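Flarketti and the two-armed box problem

15 Feb 2020

I have been promising a proper post about the robotics club since August, and every time I sit down to write it something breaks and I go and fix that instead. Tonight my tea is hot, the dog is asleep on my feet, and I am going to get it all down if it takes me until midnight.

For anyone new here (hello to the three of you who came over from the sourdough posts, I'm sorry there is no bread in this one), I went back to school last year as what they politely call a mature student, and I joined the automation club more or less by accident. I thought the sign-up table was for the library. By the time I worked out my mistake Elvira Escobar had already written my name on the sheet and handed me a hex key, and that was that. I've still got the hex key.

Our project this year is called Flarketti. We needed a name for the entry form and somebody's little cousin made it up, and now it's on the shared folder and the mugs. The contest is the Huanca Challenge, and the job sounds so easy when you explain it to your mother on the phone. You have bins with packages in them. You have two robot arms. The arms have to pick up a package together, one gripper on each side, carry it over and set it down in another bin without dropping it or squashing it. My mother said, "So it's unpacking groceries," and I've never come up with a better way to put it.

Well! Try it sometime. When you pick up a box with two hands you don't think about it at all. Your left hand pushes a little, your right hand pushes back a little, and if one of them is late the other one waits. Our arms did not wait. For the whole first stretch of the year the left arm would arrive, full of confidence, and shove the box clear across the bin before the right arm had even made up its mind to come down. Leobardo Jaramillo started calling it "the handshake problem," because it really was like watching two people go in for a handshake when one of them wanted a hug.

What fixed most of it was slowing down, which I realize makes for a pretty dull story. We had the two arms running from two separate programs that were supposed to start at the same moment, and they never quite did. Elvira rewrote the whole thing over one long weekend so that there is now a single list of steps, and neither arm can go on to the next step until both of them have said they're finished with the last one. It's slower. It looks a bit like a very formal dance. But the box goes where you want it to, mostly, and I got so excited the first time we had a clean run that I spilled pretzels into a drawer of connectors. (I got them all out. I think I got them all out.)

Then there's the squeezing. Too gentle and the box slides down between the fingers, too firm and the sides cave in, and of course every box is different. I was put in charge of finding test packages, so my family has been eating and washing and wiping its way through an odd selection of products chosen entirely for their shape. We've got plain boxes, shiny boxes, boxes with a crinkly plastic wrapping. The wrapped ones are my sworn enemies. Plastic is slippery to start with, and it also shifts around on the box, so the finger can have a lovely firm hold on the wrapper while the box inside has other plans.

I did the logging for that part, and I'll admit I loved it. I've got a spreadsheet with 396 attempts in it, each one with the box, the grip setting, the tilt of the box at pickup and a column for remarks. The remarks column started out very scientific and by row 60 it mostly says things like "nope" and "better" and "who moved the bin." We're aiming for 500 before we freeze the settings, and Leobardo has offered to buy the pizza for the last one, so you can imagine how the pace has picked up.

The tilt was my own small discovery, and I'm going to brag about it for a paragraph because it's my blog. I noticed, going back through the rows, that the lifts went better when the two grippers weren't at the same height. If the left one presses up high and the right one presses lower down on the other side, the box leans over a little, and once it's leaning it seems to settle into the fingers and stay there. I brought this up very timidly at a meeting, expecting somebody to tell me why it was silly, and Elvira just said "huh" and changed the numbers then and there. We've kept it that way ever since. I told everyone at work the next day and they were very kind about it.
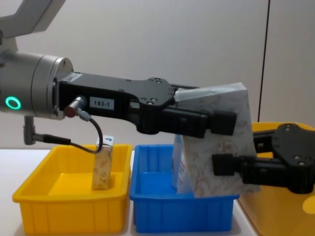 Left finger up high, right fingers down low, and a nice lean on the patterned box over the blue bin.

I never get tired of watching that part. Both arms have hold of it, the bottom of the box is down by the rim of the bin, and everybody at the table stops talking. Leobardo holds his breath. I've told him it doesn't help and he says I can't prove that, and I suppose with my spreadsheet being what it is I could add a column.

The colored bins were a good move too, by the way. We began with plain ones that all matched, and I can't tell you how many arguments we had about which one "the other bin" was. Now we can just yell "yellow!" or "blue!" across the room like normal people.

What's left is the boring list, and it isn't short. The cables need tidying so they can't snag on anything tall. The release still worries me, because both grippers are supposed to let go together and the right one likes to hang on a moment longer than it should. And we have to write the report, all 17 pages of it, with a section on safety that I've been given because I am apparently the responsible one.

The first round is over at Bonberg, and we're up against the team from Flenora, who did very well last year and have matching jackets. We do not have matching jackets. I did offer to knit something and the offer was received in silence, though I've bought the yarn anyway.

If anyone reading has a good trick for getting two grippers to let go at the same time, please leave it in the comments. And if you have any small, sturdy boxes you'd otherwise throw out, I'll take those too, especially the tall skinny kind. Bread next time, I promise.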